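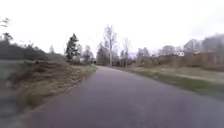

Grovurgate Path Set – README

Hi, and thanks for downloading! I put this set together to teach a small outdoor robot to follow a paved path without lane lines, curbs or a map to lean on. If you've only worked with road data, you may be surprised how different a plain strip of asphalt with grass on both sides is to learn from (I certainly was).

What you get

There are 600 runs in this release, which comes to 2,790 labeled clips after trimming. A run is one go along a stretch of path. A clip is a short piece of a run with its own label file. Each clip folder holds the color frames, the steering and speed commands, the wheel readings, and a tiny text file called notes.txt where I typed whatever seemed worth typing. Some notes are long and some just say "fine". Sorry in advance for the spelling.

Every driving command came from a person with a handheld remote. No part of this release was driven by a trained model. I have some self-driven runs from June, but they live in a separate folder on my own machine until I've checked the timestamps.

The route

Everything was collected along the Prillwood greenway. It bends gently, it has grass verges the whole way, and the edge of the asphalt is pretty ragged in spots. I split the route into 18 segments and gave each one a number, which you'll find at the front of every clip name. Please split your training and test sets by segment, and don't shuffle clips! Neighboring clips look so much alike that a shuffled split will give you lovely scores that mean very little.

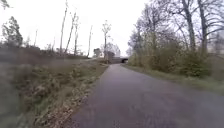 Photo: Grovurgate path project, Prillwood greenway

The segments with an underpass ahead deserve a special mention. From a distance the opening is only a small dark spot where the path narrows away to nothing, and my first model treated it as something to avoid. It would slow down and drift toward the grass. I ended up adding an extra label, "opening_ahead", and it's switched on from the first frame where I could pick the arch out by eye. Two people might disagree on that first frame, so treat it as a soft label.

Leaf litter is the other thing to watch. Where fallen leaves gather along the edge, the line between path and verge gets fuzzy. I always drew the boundary at the asphalt I could see – I never guessed at what was under the leaves.

About the blur

Plenty of frames are soft, mostly at the bottom and toward the sides. I kept them. My robot has to drive with frames like that, so I want it to learn from them too. If you need crisp images, filter on the "sharpness" column in index.csv. I'd start low and work up, because a strict cutoff throws away nearly all of the faster driving.

Labels

Path area was outlined by hand on 4,000 frames using Skovar, our in-house drawing tool. The other frames have steering and speed only. Distant things that I couldn't make out are marked "unknown", and I'd much rather leave them that way than have a wrong guess in there.

Known problems

Segment 7 has a clock offset between the wheel readings and the frames. The fix is in tools/shift_clock.py, so run that before you train.

Gray, flat skies are heavily overrepresented. A model trained only on this set may get confused by hard shadows – mine did, under the first sunny trees it met.

Going straight is far more common than turning. The Asfaw loader that ships with the set can rebalance this for you: set balance=steer in the config. It's off by default.

Using it

Unpack everything into one folder, keep the folder names as they are, and point the loader at index.csv. If you find a bad label, send me the clip name and the frame number and I'll fix it in the next release. Fixes are listed in changes.txt, newest at the top.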